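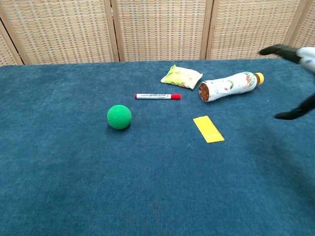 Ask three robot labs how they set up a tabletop picking trial and you will get three answers, all of them reasonable and none of them comparable. One lab resets the table by hand after each attempt. Another lets the items stay where they landed. A third resets by hand but only when something falls off. Each reports a success rate to one decimal place.

The Fondale working group has spent the better part of two years trying to close that gap. Its draft practice for tabletop manipulation trials, now in its fourth revision, runs to a modest length and contains no mathematics. Most of it concerns the surface, the surroundings, the items and the written record. Labs that have adopted it say the record is the part that changed their habits.

The surface

The draft asks for a surface that does not shine. Short-pile carpet and felt both qualify. Glass, varnished wood and bare white laminate do not, unless reflection is the thing under test. Carpet has a second benefit in that a ball or a bottle on its side is less likely to travel when touched. It also has a cost. Pile direction affects how a flat card slides, and a card that slides easily toward the robot may drag when pushed the other way. Revision three was silent on this. Revision four requires the operator to note the pile direction relative to the base of the robot, and to keep it fixed for the whole series.

Carpet wears. The Wendt test hall replaces its table covering on a schedule and logs each replacement as a change of equipment, with a short run of baseline trials before and after. The draft recommends the same but does not set an interval, on the grounds that wear depends on the gripper and on how hard the controller presses down.

The surroundings

A screen behind and beside the table is recommended in all cases and required where the results will be compared across sites. Folding room dividers are acceptable. The group looked at requiring a plain matte screen and dropped the idea after several members objected that a woven panel was closer to what a home robot would face. What the draft asks for instead is consistency: same screen, same panel angles, same distance from the back edge of the table. Marks on the floor are enough to hold the position.

Cables get a clause of their own. Any cable within reach of an arm must be fixed at both ends and have enough slack for the full range of motion. Cables on the floor should be taped down or covered wherever an operator walks to reset the items. Inspectors at Fiser, which audits sites against the draft for a fee, report that this clause produces more findings than any other.

The items

The item list was the slowest part to agree on. Early versions named particular products, and sites in other countries could not buy them. The current list works by class: a small ball, a cylinder under a set diameter, a filled drink bottle with a screw cap, a soft sealed packet, a thin flat object. Each class has limits for mass and size. Within those limits a site may use whatever it can get, provided the same items serve for the whole series and spares are weighed before use.

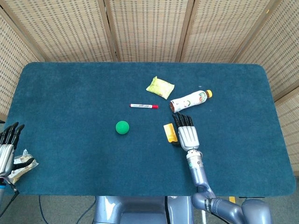

Soft packets remain the weak point of the list. A sealed snack packet holds air, and its shape changes with handling, so the packet at the end of a long session may not be the packet that was weighed at the start. Atier, which runs a long-duration trial program on two sites, logged 1,544 attempts on soft packets over one winter and discarded the results from 178 of them after packets split or went flat. The 1,366 attempts that remained were still enough to publish, but the program now retires each packet after 150 grasps whether or not it looks worn. That figure has been proposed for revision five. Some members think it too generous for hands with several fingers, which tend to crush a packet where a two-finger gripper would pinch it.

Bottles raise a different question. A bottle on its side with liquid in it has a center of mass that moves during the lift. The draft requires the fill level to be recorded and the cap sealed with tape or checked for leaks at the start of every session. It does not permit swapping liquid for sand or gel in a scored series - a substitution that several sites had been making quietly to protect their equipment.

Placement

Item positions may be random or scripted, and the record must say which. Where they are random, the draft sets a minimum gap between neighbors and a margin from the table edge. Operators who place items "at random" by hand tend to spread them evenly and to favor the side of the table nearest themselves. A printed list of positions avoids the problem. So does a projector, although few sites have one mounted.

Clear space counts as part of the layout. Trials that involve placing an item down again need an open area, and its size and location belong in the record along with everything else.

The operator

No person may reach over the table while an arm is powered and able to move. The draft allows one exception, for a speed-limited mode with a hold-to-run control in the operator's own hand. A second person holding the control does not qualify. Resets are to be done from the same side each time, with the arm parked, and the stop button must be reachable from that side without leaning.

The record

Each attempt gets a line with the start time, the items present, the target, the outcome and any contact with an item other than the target. Dropped items are recorded where they stop. An attempt halted by the operator is scored as a failure unless the cause was outside the cell, and the cause has to be written down at the time. Wendt reviewed its older logs against this rule and reclassified 673 attempts, most of them halts that had been left out of the totals altogether.

Comments on revision four close in February. The open items are the packet limit, the wording on pile direction and a request from smaller sites to allow a shorter baseline run after a change of covering.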